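Ticket: Wrist force offset drifts during hand-guided teaching, arm creeps when enable switch is held
Queue: Teaching and remote control
Product: Vetero teach handle, wrist camera kit
Opened by: Lorraine Fairweather, Brostden
Assigned to: Jintana Khunthong, Troltico support
Priority: 2
Status: Closed, fix confirmed by customer

Summary from customer

We teach by hand guiding. The operator holds the enable switch on the teach handle, moves the arm through the task, and the controller records joint positions, gripper state and wrist video. Since the wrist camera kit went on, the arm creeps when the switch is held and nobody is pushing. The creep is slow and always toward the cable side of the wrist. Recorded demonstrations play back without an error code, but the approach ends up to 7 mm off the taught point.

Remote control from the desk does not creep. Same arm, same tool, same payload entry.

Already tried: restart of the controller, force zero with the arm at home, a second teach handle. No change.

Reply, J. Khunthong

Remote control on this release runs in position mode and ignores the wrist force reading. Hand guiding uses it directly. The two results together point to the force side and away from the joint drives.

Please send:
- payload mass and center of mass as entered on the tool page
- force log, arm still, switch held, 2 minutes, tool pointing straight down
- the same log with the last wrist joint turned 90 degrees
- guide gain and deadband settings

Do not change the deadband yet. A wider one will hide the creep and leave the offset in the recordings.

Reply, L. Fairweather

Logs attached. Payload mass was entered in November, before the camera kit. I had assumed the kit was covered by the tool preset. Guide gain is at default. Deadband is at default.

With the tool straight down the side force reads close to zero. With the wrist turned it climbs and stays there. If I turn it back it does not return all the way. Waiting does not help, but a light tap on the camera cable does.

Reply, J. Khunthong

Two faults, I think.

1. Payload entry is out of date. The tool preset covers the gripper only. The camera, its bracket and the cable clips have to be added by hand. A wrong mass shows up as a false push that changes with wrist angle, and the controller follows it as if the operator were pushing.

2. The reading that does not return is not a payload error. A payload error is repeatable. A reading that changes when the cable is tapped means the cable is carrying load across the sensor.

Steps, in this order:

a. Stop the arm and lock out the drives.
b. Release the cable clip nearest the wrist. Leave the others closed.
c. Turn the last joint by remote control at low speed through the full range used in the task. Watch for the point where the cable goes tight.
d. Put slack in at that point and close the clip.
e. Run payload identification with the full tool fitted and the gripper empty.
f. Zero the force sensor in the taught start pose. Do not use home.
g. Repeat both logs.

Reply, L. Fairweather

Steps a to d done. The cable went tight well before the end of the range. The clip had been closed with the wrist in the home pose, so there was very little slack for anything else.

Payload identification stopped with "motion range too small" on the first try. The Mahawong fixture was in the way and I had limited the joint range to clear it. Moved the arm to the open side and it completed.

Side force is now flat in both wrist poses and comes back when the wrist is turned back. No creep with the switch held.

Replay is better but still off at the end of the approach. It looks like a smaller error in the same direction. 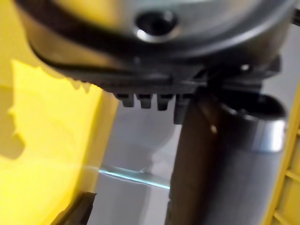

The error is only in the old demonstrations. I recorded one new pass by hand guiding after the payload change and that one replays on the taught point. The old ones were recorded with the operator holding back against the creep, so I assume the correction is in the joint data and will stay there.

Reply, J. Khunthong

Correct. The recorder stores joint positions as measured, with no force correction applied afterward. If the operator overshot or held back, that is what replays. There is no offline tool to remove it, and I would not mix old and new recordings in one training set for the same task.

Check the time stamps too. The force log runs at 1,000 samples per second and the wrist video is much slower. On your old recordings the gripper close event comes late against the video. This is a separate known issue, fixed in the current recorder package. Install it before you record again.

Reply, L. Fairweather

Recorder package updated. Old set moved to archive and marked do not train. Re-recorded the approach and grasp by hand guiding, and the retreat by remote control, as before. Replay is on point for both parts. The switch between the two modes gave one small jump on the first pass. Zeroing in the start pose before each session cleared it.

One request: the payload page should warn when an accessory is enabled and the mass has not changed.

Reply, J. Khunthong

Request passed to the controller group under its own number. No date for it.

Kit instructions will be changed to say that the wrist clip is closed with slack checked over the working range. Until that is out, use steps b to d above for any other arm with the same kit.

Closing note

Cause: payload entry not updated after accessory fitted; cable load across force sensor from tight clip.
Fix: cable slack reset, payload identified again, sensor zeroed in start pose, recorder package updated, affected demonstrations recorded again.
Parts replaced: none
Closed: Sat 2 May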